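Chapter 7
Inspection and Care of Two-Finger Grippers

Learning outcomes

By the end of this chapter the trainee should be able to:
carry out a visual inspection of a two-finger gripper before use;
tell surface wear apart from damage that affects the grip;
remove and refit a pair of fingers in the correct order;
complete the inspection record used in the Provska training workshop.

7.1 Why the fingers come first

The fingers are the only parts of a gripper that are meant to touch the work. They are made to be replaced, and a workshop that looks after them well will change several pairs during the life of a single gripper body. In the exercises for this chapter, the trainee will work with the Kamel hand-held gripper, which is opened and closed by the operator and which carries its own camera. The same method applies to the gripper on the Ferkon cell, described in Chapter 8, although the fingers there are larger and the cell must be locked off before anyone reaches inside.

Chaimae Belhaj, who prepared the workshop notes on which this chapter is based, recommends that each inspection begin with the fingers open over a plain, pale surface. Loose material and chipped corners are easily missed against a cluttered bench. The gripper's own camera should be used for the first check, and the gripper should then be turned over and examined by eye.

The operator should look at the following places in turn: the top face of each finger, including the screw holes; the long edges; the inner faces; and the lower tips. The arm behind each finger is checked last. A light mark on a dark finger does not by itself call for a replacement. The operator should draw a fingernail across it. If no step can be felt, the mark is entered in the record as surface wear.

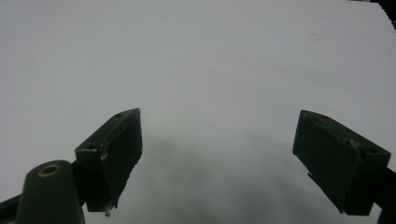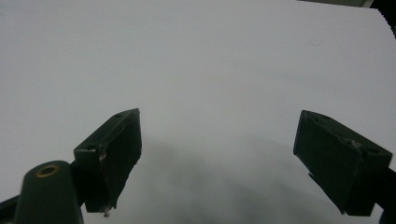
Figures 7.1 and 7.2. Fingers open over a white surface, seen from the gripper's camera. Note the scuffed edges and the small pale fragment at the tip of the left finger.

Any fragment found at a tip must be identified before the gripper is used. It may be a piece of the finger itself, or it may have been picked up from the work. The operator should lift it away with plastic tweezers and look at the place where it was attached. If the tip beneath is whole, the gripper may be returned to use. If material is missing, both fingers are to be replaced, even when the second shows no damage. A worn finger paired with a new one will not meet it evenly, and small parts will tend to turn in the grip.

7.2 How often to inspect

The visual check is made at the start of every session. A full inspection, with the fingers removed, is made after 30 hours of use or after any collision, whichever comes first. In the Gimberg workshop, 156 inspection records were reviewed in April. Of these, 126 called for cleaning only, and 12 led to a change of fingers. The remainder were closed after the screws had been tightened.

7.3 Removing the fingers

The gripper is placed on its back with the fingers fully open. The screws of the left finger are loosened by half a turn each before any of them is taken out, and are then removed and kept in a marked tray. The finger is lifted straight off its mounting. It should not be levered, as this may bruise the seating face. The right finger is removed in the same way.

Both seating faces are wiped with a dry, lint-free cloth. Solvent must not be used unless the supervisor has confirmed that it is safe for the finger material. The threads are examined under a lamp, and any screw with a damaged head is thrown away.

7.4 Refitting and checking

Fingers are refitted in the reverse order. The screws are first tightened by hand, the fingers are closed gently against each other so that they line up, and the screws are then tightened fully. The operator closes the gripper on a strip of thin paper and pulls. The paper should be held equally along the whole width of the fingers. If one side slips, the screws are loosened and the step is repeated.

The result is entered on Record Sheet 7A, together with the operator's initials and the hours of use. Section 7.5 explains how the sheet is filled in and where it is kept.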